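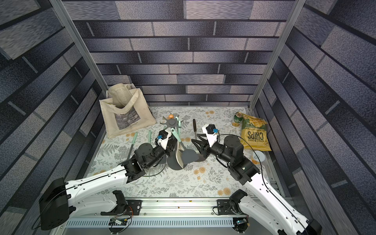

Ariel Villanueva asked, after the first session, whether a hanging stand is worth the room it takes up in a small kitchen, given that most households already own a drawer. The question was raised again by several members of the group, and the notes for Session 2 have been extended to deal with it.

The short answer is that it depends on which utensils are used daily. A drawer holds more. It also hides what it holds, and long-handled tools tend to lie across one another until the drawer no longer closes. A stand with hooks keeps a few tools within reach of the hob and makes it plain when one has not been returned. Participants who cook once or twice a week may well find that the drawer serves them better, and they will not be marked down for saying so in the written task.

Session 2: Utensils in Daily Use

Aims of the session

By the end of the session participants should be able to sort a mixed group of utensils by use, hang a set on a central stand so that it remains steady, and pack the remainder in a cloth bag for storage or transport.

Sorting

All utensils are laid out on the covered table before any are hung. Handles should point the same way. Tools of one set often share a handle colour, and it is tempting to sort by colour alone, but the head of the tool is the better guide. A turner and a ladle do different work and are seldom wanted at the same moment. Tools with no hanging hole or hook are set to one side at this stage.

Participants are asked to note for each tool:
how often it is used
whether it can be hung
whether another tool in the group does the same work

Duplicates are common. In the household survey attached to the course reader, one kitchen in Prornonlow listed 77 utensils, of which the owner could name a use for fewer than half. 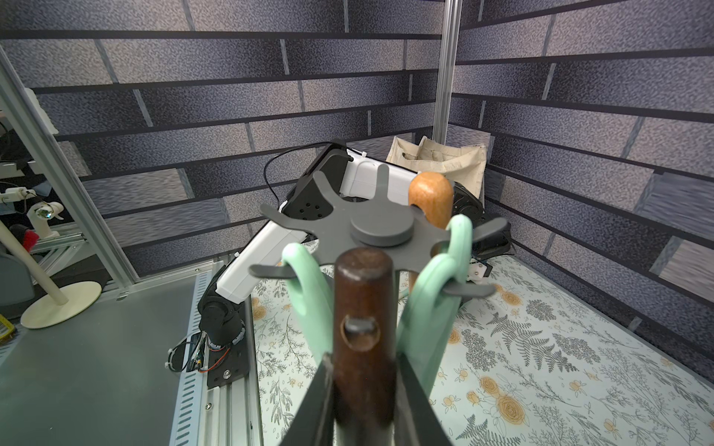

Ariel Villanueva
Course Tutor, Household Skills
Estska Centre for Home Studies

Hanging

The stand used in class has its arms set round a central hub at the top of an upright wooden pole. Stands of this pattern are sold for mugs as well as for utensils, and the same rules apply to both. Weight should be shared between opposite sides. If a heavy ladle is placed on one arm, something of similar weight belongs on the arm facing it. Light plastic tools may be hung wherever there is space.

The upright should be held with one hand while the first tools are put on with the other. This matters most with stands that have a narrow foot. Participants should not reach across a loaded stand to get at the far side; the stand should be turned.

Where a tool has a hole in the handle, the hole must pass fully over the tip of the arm. A handle resting on the tip will hold for a time and then drop. Tools with a curved or hooked end are simply looped over the arm.

Stands by Amano and Cordier are available for loan from the equipment cupboard. They are to be signed out and returned with all their parts.

Packing in a cloth bag

Utensils that are not wanted on the stand may be kept in a canvas tote bag. The bag should be stood upright, against a wall if possible, with the opening folded back so that both hands are free.
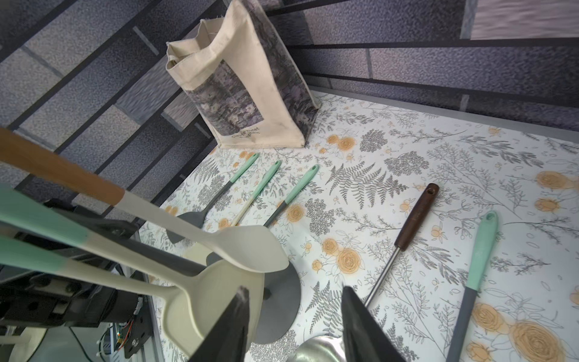

Long tools go in first with their heads down, so that the handles can be found from above without emptying the bag. Metal tools are placed together along one side. Plastic and silicone heads mark easily and should be kept apart from anything with a hard edge; a folded tea towel between the two is sufficient. Knives, graters and peelers are not to be packed in cloth under any circumstances.

A bag of ordinary canvas will take a full set without strain. As a working limit for this course, no bag should be filled with more than about 50 items, and far fewer if it is to be carried.

Wooden handles should be wiped and fully dry before packing. The care of wood, including oiling, is covered in Session 4.

Written task

Participants should write up to 600 words on the arrangement of utensils in a kitchen known to them. The account should state where each group of tools is kept, who uses it, and what change, if any, is proposed. A plain sketch may be added but will not be marked.

Work is to be handed in at the centre office by 5th November. Participants who join the course after that date should speak to the tutor, who will set a later date in December.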